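Chapter 6
Hand-held Demonstration Kits: the Zarkby Collector

Contributed by Estíbaliz Villalobos and Yee-man Pan

After working through this chapter you should be able to:
– list the parts of a hand-held collection kit and state what each one does;
– set up a shelf task that suits a two-finger tool;
– read a supplier's data sheet and pick out the figures that matter for your own work;
– judge when a collection service is better value than buying the kit outright.

Key terms: demonstration, episode, fiducial marker, compliant finger, reset, hold-out layout.

6.1 What is being sold

Chapter 5 dealt with teaching an arm by leading it through a motion. The method is accurate but slow, and it ties up the arm for as long as the lesson lasts. The Zarkby Collector takes the arm away. The operator holds the gripper directly, carries out the task by hand, and the path of the tool is worked out afterwards from the recorded video. The supplier offers it in two forms: as a kit, which the buyer assembles and runs, and as a service, in which Zarkby staff collect an agreed number of episodes to the buyer's written plan.

The kit is sold with two compliant fingers, a wide-angle camera, a set of printed markers and a licence for the processing software. The markers allow the software to estimate how far the fingers are open at each moment. They must be kept flat and clean – a scuffed marker is a common cause of rejected episodes.

6.2 The shelf task

Our running case is a shelf task set up by Maximiliano Cordero at the Gotport training room. The plan called for 300 episodes in 31 layouts, with 6 layouts held out for testing. A plain backdrop limits what the camera can see beyond the furniture, and the objects were chosen to differ in stiffness and outline. Upright books stand close together and leave little room for a fingertip. A squeeze tube standing on its cap is easily knocked over. A folded towel has no fixed edge to grip, and a slender glass bottle calls for a straight approach. The foam fingers, padded in orange on their inner faces, are opened before the tool nears the shelf.

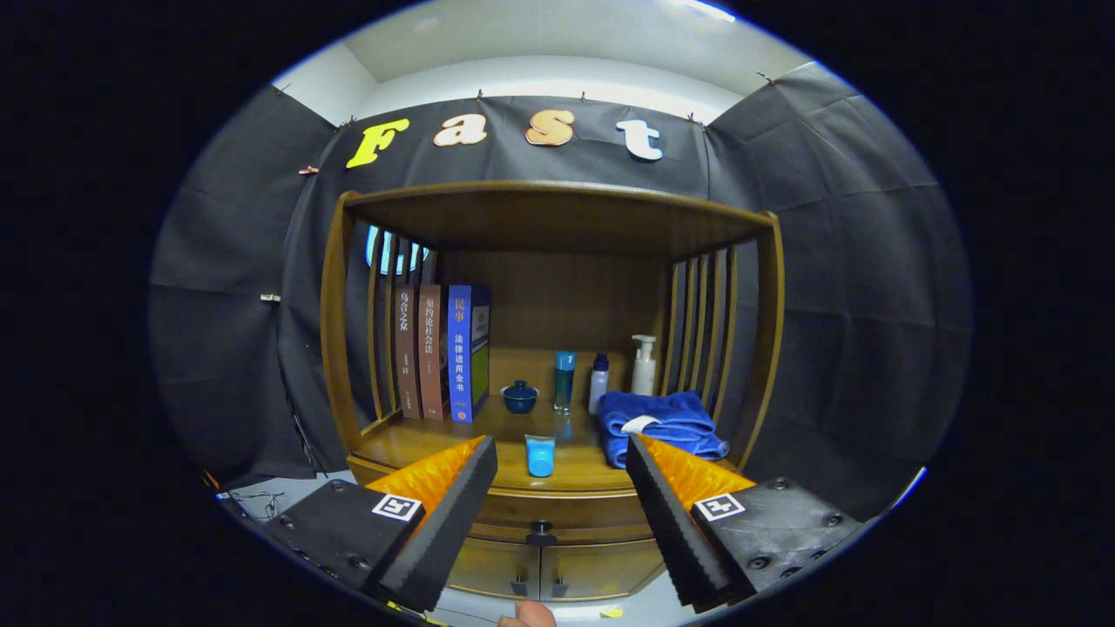
6.3 Reading the data sheet

Three entries deserve attention before any order is placed. The first is finger opening, which sets the widest object the tool can take. The second is episode storage: the standard card is rated for 2000 episodes at the default length, and longer tasks reduce this in proportion. The third is the list of supported arms. A demonstration is of little use if the arm that must repeat it cannot reach the same poses.

Payload is given for the fingers alone. It says nothing about the arm, and the two values should be entered separately in the worksheet at the end of the chapter.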